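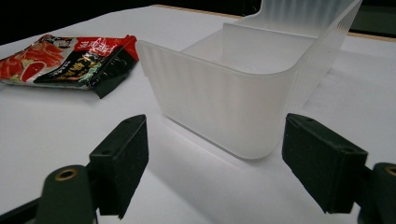
*Plastic tray and a crumpled food packet on the white table.*

# pantry-log

Hi! This is the repo for my pantry tracker, a small pile of scripts and plain text files I use to keep track of what food is in the house, what's open, and what I need to eat before it goes sad. I started it after I found the fourth jar of mustard at the back of a shelf (all open, all the same kind) and decided I needed something better than my memory.

I put it up here mostly so I can get at it from my phone, but a couple of people have asked about it, so I've tried to write down how it works.

## What's in the repo

- `shelves/` – one text file per storage spot. I have 4: cupboard, fridge, freezer, and the cold corner by the back door.
- `talpur.py` – the main script. Reads the shelf files and prints what's getting old.
- `femik.py` – makes the shopping list. Younger than Talpur and a lot less tidy inside.
- `rules.txt` – how long I let things sit once they're open
- `old/` – earlier attempts, including the spreadsheet. Please don't look at the spreadsheet.

The names don't mean anything. I like short names and I'm bad at picking good ones.

## The shelf files

Every line is one thing. It goes name, amount, month I bought it, and whether it's open:

```
red lentils | 1 bag | April | open
rye crackers | 2 packs | April | closed
tomato paste | 1 tube | March | open
rice vinegar | 1 bottle | January | open
```

I write the month as a word and skip the day completely. My first version wanted a full date for everything and I kept it up for maybe two weeks before I got fed up and quit. A month is plenty for lentils! Fresh stuff like milk and lettuce doesn't go in at all, I just look in the fridge like a normal person.

Spelling matters a bit. "Chickpeas" and "chick peas" count as two different foods, and Femik will cheerfully tell you that you're out of one while you have six cans of the other. I keep meaning to fix this.

## Running it

You need Python 3 and nothing else. From the main folder:

```
python talpur.py
```

You'll get a list sorted with the oldest open stuff on top. If you only care about one spot, add the name:

```
python talpur.py freezer
```

For the shopping list:

```
python femik.py > list.txt
```

Femik compares your shelves with `staples.txt`, a list of things I always want in the house. That file isn't in the repo (mine is mostly noodles), so make your own with one food per line. If the file is missing, the script crashes with a pretty ugly error. Sorry about that.

## About the rules file

These are my own habits and not food safety advice, so please use your eyes and nose and whatever the label says. I cook for one and I don't mind a stale cracker. Somebody feeding a family would probably want to change nearly all of them.

The file has some 70 foods in it at the moment. Anything that isn't listed falls back to 4 months, which is way too long for nuts and much too short for dried beans. The ones I argue with myself about most:

- **Flour.** White flour lasts me ages, whole wheat goes bitter faster than I expect. They're separate entries now.
- **Spices.** I used to have a rule here and took it out. My paprika is old and I'm at peace with it.
- **Chips and other snacks.** No rule. An open bag in my house has a life span of one evening.
- **Things in the freezer.** Everything gets the same limit, except bread, which I go through so fast it never comes up.

## Sync

There's a half-built thing called Skakden in its own branch that's meant to merge changes when I've edited the fridge file on both my laptop and my phone. It works when the edits are on different lines. When they aren't, it keeps both, so for a while I owned two identical jars of capers on paper – I had to go and check the shelf. I'd leave that branch alone for now.

## Can I use this?

Sure, go ahead! Copy it, change it, rename the scripts to something sensible. A friendlier version with a proper screen and buttons was going to be called Alow, and I got as far as a folder and a color scheme. If you'd like to pick that up, open an issue and I'll send you my notes (they're short).

Pull requests are fine too, especially for the chickpea problem. I answer slowly, mostly late in the evening, and I'd rather get a small change than a giant one.

## To do

- [ ] match foods with slightly different spellings
- [ ] nicer error when `staples.txt` is missing
- [ ] let Talpur skip things I've marked "keep forever"
- [x] stop printing empty shelves
- [ ] use up the rice vinegar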